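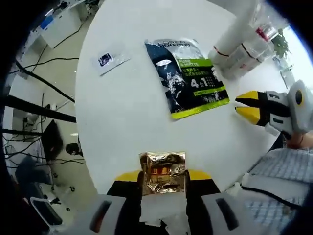
Do you pay your kids for grades? (page 1 of 1)

custetti_mom
My son is 14 and brought home his first straight-B report card in April, which for him is huge. My sister gives her kids cash for every A, and now he wants to know why we don't. I told him I'd think about it, and I've been thinking for 8 days and gotten nowhere. Anybody here do it? Did you regret it?

MarthinusN
We did it for one year with our oldest and I'd never go back. She dropped orchestra for an easier elective so the math would work out in her favor. I didn't even blame her, we set it up that way! Dinner out for the whole family at report card time, no matter what's on it, has gone over much better.

ermira_v
Gonna disagree with Marthinus a little. My parents paid me and I turned out fine — I liked having my own money and I still read for fun. I think it depends on the kid. Mine would do nothing for a sticker but he'll move mountains for 5 bucks.

takard77
My rule is I pay for finishing stuff, never for the grade. Read the whole book, turn in the whole project, you get something. My daughter got a C on her Jetik science packet and I paid up anyway because she stuck with it all month.

ermira_v
But then what happens when she stops caring whether it's a C or an A? Teachers don't give points for sticking with it.

takard77
Some do! And she cared plenty, she cried over that C. I wasn't going to pile on.
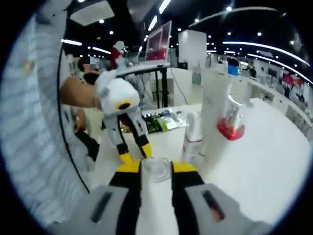 StojanV
Middle school teacher here. I can usually tell which kids get paid, they're at my desk arguing over half a point. Sweet kids, but wow, the arguing. Ask your son what he did differently this term and let him brag for a while. Mine talked my ear off all the way home.

MarthinusN
^ Yes. Ours still brings up the time she got to pick the restaurant.

custetti_mom
OK so I asked him at breakfast. He said he moved seats away from his best friend and started doing homework before practice. I had no idea! We're going to let him pick dinner on top of a small raise in his allowance that isn't tied to anything. My sister thinks I'm a softie. Will report back after finals.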